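Fusport Electronics Bench
@fusportbench

Jan 27, 2023

1/ Long thread on sorting and packing power supply cables, for anyone who does this at a bench and is tired of tangles. I run the parts side of a small refurb shop and most of my week goes to harnesses.

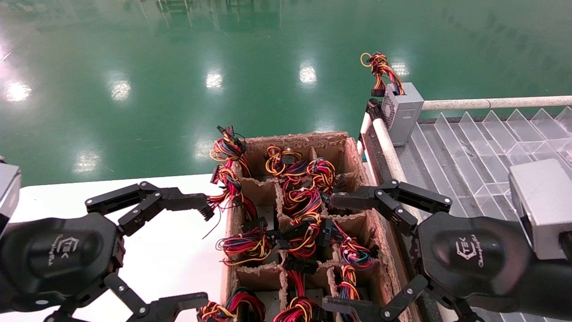 2/ The shop takes in old office desktops from three or four sources. We pull the power supplies, test them, and either put them back into a rebuilt machine or sell them on. The current lot came from an office clearout at Prametti and it is 1156 units. We are well under halfway.

3/ People ask about the testing. The testing is quick. Cables are where the hours go. Every supply has a fistful of wires coming off it, and a box of loose ones left alone for a week will knit itself together.

4/ For years we used open totes. You dump the bundles in, and when you want one you pull, and four come up with it. Then somebody yanks, a latch tab snaps off a connector, and that part is scrap.

5/ Divided cartons fixed most of it. Plain cardboard box, cardboard partitions that slot together, one bundle to a cell where the bundle is small enough. Ours come flat from Furnach and go together in a minute or so. Glassware boxes from a liquor store work too if the cells are wide enough.

6/ Cell size matters more than box size. Too narrow and you end up stuffing, and the wires spring back out over the top. Too wide and two bundles go into one cell and start to mix. I like a cell I can get my whole hand into with the thumb tucked.

7/ Bulky ones are still a problem. A big bundle wants two cells and will lie across the partition between them. I let it. Forcing it down bends the wires hard right behind the connector, and that is the place they fail.

8/ Folding. Start from the bare end, lay the wires back and forth in lengths a little shorter than your hand, and leave the connector for last. Connector goes in facing up. You want to be able to read what it is without lifting anything out.

9/ I used to coil everything. Coils look nice but they catch on each other, and the thin wires get a memory and never lie flat again. I still coil the short ones. Long ones get folded.

10/ Zip ties: one per bundle, near the middle, snug but loose enough to slide. White for tested, black for not tested yet. That is the whole code in our shop. We tried six colors once and the sheet explaining them got lost in two days.

11/ Cut the tail off the zip tie flush. Use real flush cutters. The little angled stub that scissors leave will open up the back of your hand when you reach into a carton, and you will be reaching into cartons all day.

12/ Wire colors, since I get this one every time. On a standard ATX supply, black is ground, red is 5 volts, yellow is 12 volts, orange is 3.3. Blue, where you find one, is usually negative 12. That is the convention and most makers stick to it.

13/ Most is doing some work in that last post. Some big-brand office machines used their own wiring, and some newer supplies have all black wires with no color at all. Do not trust color on a supply you have not looked up. Put a meter on it.

14/ Same warning for modular cables. The end that goes into the supply is not standard between makers, and sometimes not between two models from the same maker. The plug fits and the pins are different. If a cable gets separated from its supply and you can't match it, bin it for copper.

15/ Do not open the supply itself unless you know what you are doing. The capacitors inside can hold a charge after it is unplugged. Everything in this thread is about what is on the outside of the case.

16/ For supplies with fixed cables, I stand the unit up and let the harness come off the top while I sort it. Lying flat, the wires end up under the case and you drag it across the table by its own cable. Blow out the vent grille while you have it upright.

17/ Table surface: light and plain. Ours was dark green mat for years, and black connectors and thin black wires vanish on that. We switched to white tops last March and the count of parts found on the floor at closing dropped right away.

18/ Check the outside walls of the carton before you close it. There is nearly always one thin wire hanging over the side, and if you tape the flaps down on it you have nicked the insulation. Run a finger around the rim. Tuck, then tape.

19/ Fill to the top of the partitions and stop. A few connectors sticking up is fine if the flaps close without pressing. If you have to lean on the lid it is overfull – take two bundles out and start another carton.

20/ Weight. A full carton of ours comes in at 17 pounds. I won't let it go over that, because they get stacked 6 high on the Carretero shelving and somebody has to lift the top one down.

21/ Label on the short side, never on the lid. Lids get swapped. I write connector type, tested or not, and the lot. Fat marker straight onto the cardboard. Printed labels curl in our back room, it gets damp in there.

22/ How long it takes: I timed one carton from a heap of loose harnesses to taped and labeled, and it was 29 minutes. That included untangling, and untangling was most of it. From bundles that are already tied it goes much faster.

23/ On untangling: don't pull. Find a connector, lift it, shake gently, and follow the wires back with your other hand. The connectors are what lock the heap together, so free those first and the rest mostly falls open.

24/ A couple of replies already asking about plastic bags in place of cells. I have done it. Bags slide around, they build up static, and you can't tell one from another in a full box. Fine for shipping a single cable, not much good for storage.

25/ And for the person asking where to get partitions without buying the boxes – you can cut them from any flat cardboard. Slot each piece halfway down, same spacing, and cross them. Measure the inside height of the box first. I cut a whole set too tall once and had to trim every piece.

26/ Next batch gets started Monday. I'll post the cell sizes we use once I find the tape measure.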